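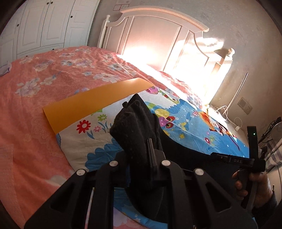
The Big Bedroom Cloth Sort
Page last added to Sunday, April 13, 2003

Welcome to the cloth pages! Every spring I pull all the fabric in the house out of cupboards, trunks and the bottom of the airing shelf, spread it over the beds and have a good look at it. Bedspreads, prints, plain lengths, old curtains, clothes waiting to be cut up -- the lot. It takes most of a weekend and I love every minute, apart from the folding. Several of you asked after the last one for more colour and fewer close-ups of hems, so I've done my best (there are still some hems).

Captions are in the order things came out, which was no order at all. If you know where any of the prints come from, do write.

THE BACK BEDROOM

The coral bedspread
Pink and coral and covered in flowers, and my favourite thing to sort on. It is far too cheerful for the wallpaper and I don't care. Everything that passes through the back bedroom gets laid out on this one first.

Cartoon flowers
White and bright blue, with a great big red flower that has a white middle, a lime-green one up to the right of it, and a little pink one tucked in lower down. I do love the blue leaves. Somebody drew those with a fat felt pen and a good mood, I'm sure of it.

The same cloth, for the butterfly
If it is a butterfly! Yellow, purple and red on the blue. Reet Kivi thinks it's a fairy with her arms out. There's a pinky-purple rounded shape near it with small flowers all over, and we couldn't agree on that either.

Black on top of all that
Plain black over a print like this makes the colours jump. It also shows every speck of lint, as you'd expect, so it will be going under the sticky roller before it goes anywhere near a drawer. Black pile, then. It's a big pile this year.

Green gingham, two lengths
Bought for kitchen curtains in the old flat and never hung. One length has been washed and the other hasn't, and you can tell them apart from across the landing. I've pinned a note on the unwashed one this time.

Brown and orange circles
Yes, that one. Four people wrote in about it last year. It was a curtain, then a beanbag, and it is now back to being a curtain with a seam down the middle. The orange has hardly faded.

A pillowcase with a crochet edge
The edge is lovely and the pillowcase is worn thin. I'm going to unpick the edging and put it on something stronger. Bořivoj Rusnák showed me how to tack crochet to a paper strip before cutting it free so that it keeps its length, and it works beautifully.

THE LANDING

Striped ticking
Blue and cream, heavy as a doormat. I had it down as mattress ticking but the stripe is too wide. It came from the Misgate sale, folded inside something else I'd paid for, a lucky find.

Inside the Berrada trunk
The trunk everyone asks about. It says Berrada on the lid in brass letters and it weighs a ton before you put a single sheet in it. Lined in paper with tiny anchors. Wool goes in here with cedar blocks, cotton never does.

Tartan blanket, red and green
Moth, one corner. I've cut the corner away and will bind all four to match. Frozen for a fortnight first, in a bag, next to the peas.

Same blanket, the label
Only half of it left, and the half that's left says "wash".

A bundle of hankies
Hemstitched, some with initials that belong to no one in either family. The lilac one has a pansy in the corner with every petal shaded. I keep meaning to frame it and then I keep putting it back because I like opening the bundle.

Seersucker, lemon yellow
Never iron it! I say it every year and every year there's a letter. Hang it damp and leave it alone.

THE FRONT BEDROOM

Patchwork top, unfinished
Hexagons, still with the papers in. Reet started this and gave it to me when her eyes got tired of it, and we've had up to 900 patches cut at one time or another, though plenty of those went into cushions. I do a row on wet Sundays.

Papers from the back of the patchwork
Turned over so you can see what she used. Envelopes, a seed catalogue, part of a bus timetable. I may never take them out.

The blue candlewick
A proper old tufted bedspread, bald where the cat used to sleep. I've had a go at re-tufting it with cotton yarn and a blunt needle. From the doorway you can't see the join. From the bed you can.

Roses, roses, roses
Three different rose prints side by side. The left one is furnishing cotton, the middle one is a dress I wore to a christening, and the right one is a tea towel. I'd happily have a whole quilt from these.

Kedeck curtain lining
Dull to look at, I know, but it's the best lining I've used. Kedeck have sent it in the same brown paper wrapper for as long as I've been ordering, and I now have rather a lot of brown paper as well.

Sea-green velvet
Photographs never get this right. Think of the colour of a bottle held up to a window. The nap runs up on one piece and down on the other, so be careful if you cut it under a lamp, as I did in March.

Offcuts of the velvet
See above.

Table linen in the wrong drawer
I knew the long cloth was somewhere. It has sixteen matching napkins -- well, it has fewer than that now, and one of them is on the ironing board as a pressing cloth and is very good at it.

A child's apron
Little ducks marching round the pocket. Bořivoj's granddaughter has just outgrown it and it's off to the next small baker in the row.

ODDS AND ENDS

Button tin, lid off
Not cloth but it lives with the cloth. The green glass ones came off a coat.

Selvedges
I save these. They get plaited into mats, and the coloured dots along the edges look marvellous once they're all wound together. This year's mat will be mostly blues.

Zips, long
For anyone who thinks I only keep pretty things.

The Stelero shears
Bought second-hand and sharpened twice. They cut through denim like butter and are not to be used on paper by anyone in this house, ever, and that includes Christmas.

The give-away pile
Going to the Misgate hall table at the end of the month. Mostly plains, two bedspreads, and a bag of lace ends if you like fiddly work. Come early if it's the lace you're after!

Back in the cupboard
Prints on the left, plains on the right, black on its own shelf where it can't collect fluff from the towels. It lasts until about June.

Missing from this page: the paisley (still on the line) and the two sari lengths, which deserve their own page and will get one as soon as I've used up this film. Reet has promised to hold the ends.

Previous years: see the list on the cloth index. The hems are all together on their own page now, by popular request.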